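Cultberg Turbo Trainer: One Winter and One Spring In

Posted July 2020

I bought the Cultberg direct-drive trainer in November, when the roads near me were getting too dark to ride after work. Since then it has been under my bike four or five times a week. With the early races all called off, it ended up doing a lot more of my bike training than I had planned. The display read 2851 miles when I started writing this, and I think that is enough to say something useful.

Setup took most of an evening. The legs fold out and lock with a pin, and the cassette is not included, so you need one that matches your bike and the tools to fit it. I used an 11-speed I already had. The printed instructions are thin. They show the axle adapters from one side only, and I put the left spacer on backward the first time. If your rear wheel spacing is anything unusual, check the chart on the Cultberg site before you order.

The trainer weighs a lot. I can carry it from the closet to the garage, but I would not want to take it up stairs every day. The handle is in the right place, which helps.

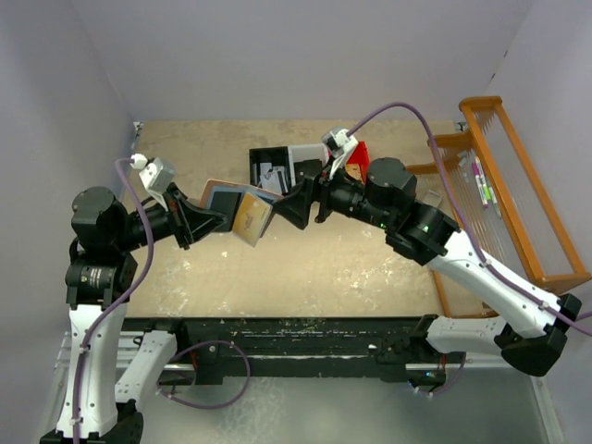 Tablet-like device and yellow card, held over the tabletop.

Power numbers are what most people ask about. I compared it with the Grisard pedals on my race bike over several sessions. On steady efforts the two stayed within a few watts of each other once everything had warmed up. On short sprints the trainer reads low for the first couple of seconds and then catches up. For long intervals that makes no difference to me. If you do a lot of sprint work, you may find it annoying.

In erg mode it holds the target well at a normal cadence. Let your legs drop under 60 and it clamps down hard, and getting the pedals moving again takes real effort. I learned to shift to the small ring before starting a set. A spin-down calibration every couple of weeks keeps it honest. I skipped it for all of February and the readings drifted up, so my easy rides looked better than they were.

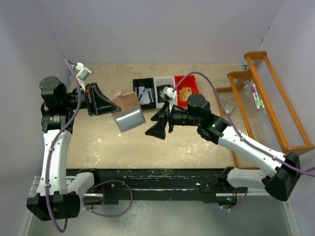 Noise is low. I can hear the chain more than the trainer, and a podcast at normal volume covers both. There was a faint tick from the flywheel side in March. I wrote to Cultberg and had a reply two days later telling me to retighten the cassette lockring, and that fixed it.

The app is the weak part. It drops the connection if the phone locks, and the firmware update failed twice before it went through. I stopped using it for anything except updates and run my sessions in Itbridge, where the trainer has paired every time.

I paid just under $1000. The Pereyra model costs less and folds smaller, but it tops out at a 17 percent grade and the one I tried at a friend's place was louder. For flat time trial work either one would do.

I'm keeping mine. Four stars out of five, with the missing star for the app and the instructions.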